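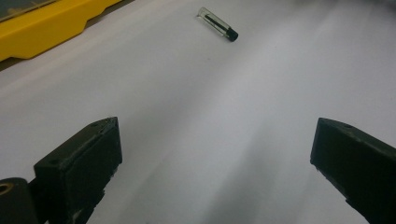

Shona Pomare gets asked about the small stuff more than anything else, and she loves it. Pencil leads, needles, little tubes with black caps: she wants all of it out on a clean white table before a single drawer is opened. "You can't sort what you can't see," she told me over coffee one morning in August. "Spread it out! Dark things on white, and suddenly you know what you own."

She runs a tidying workshop in Stumley, and her own craft room holds 1000 small items, a number she knows because she labels every one. Her rule for tubes and vials is to lay them on their sides, caps all facing the same way, so you can read a whole row in one look. "I used to stand them up in a mug," she said. "Every time I wanted one, I tipped out 20."

Then there are the drawers. Shona is a big fan of clear ones in a bright case — yellow if she can get it — with dividers inside so the little things don't slide together.

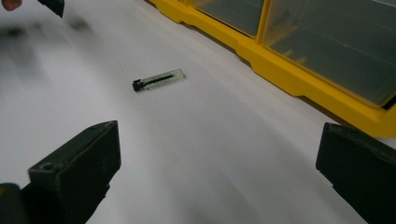 Guvwood readers had written in to ask whether clear drawers just put the mess on show, and I passed that along. Shona laughed. "For the first week, sure. Then you get tired of looking at it and you fix it, and that's wonderful."

She starts people with the smallest drawer, one kind of thing only, and lets them do the bigger one after lunch. A woman from Pokorby went home and did her whole sewing table the same evening. "She sent me pictures at midnight," Shona said. "I was still up, doing my buttons."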